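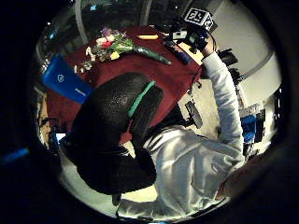

Iyer
Media officer, Clornwood District Council

Dec 31, 2020

Clornwood District Council has adopted a revised procedure for assessing applications under its rural road maintenance grant. The procedure applies to all applications lodged from the start of February and replaces the interim rules.

Under the revised procedure, each application will be assessed by the works branch within 22 business days of lodgement. Applications found to be incomplete will be returned once for correction. The applicant will then have five business days to supply the missing material, after which the file will be closed.

The grant covers grading, culvert repair and roadside drainage on unsealed roads in the Urari and Urano wards. Sealed roads remain under the capital works program and are not affected. Council has listed 17 road segments as eligible in the first round - the full schedule is held at the council office and may be inspected during opening hours.

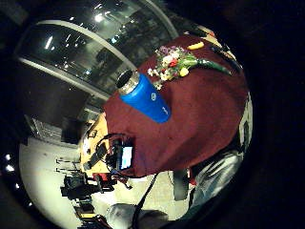 Lodging an application

Applications must be made on the revised form. Forms issued under the interim rules will not be accepted after the changeover. Each application must include a site plan, two written quotes and the written consent of any landholder whose fence line or access track adjoins the work.

Work must not begin before written approval is given. Costs incurred before that date cannot be claimed.

Reporting

The works branch will report to council at the close of each round, listing applications received, approved and declined by ward. Reports will be tabled at an ordinary meeting and added to the public minutes.

Enquiries about the grant should be directed to the works branch. Media enquiries should be directed to the media office.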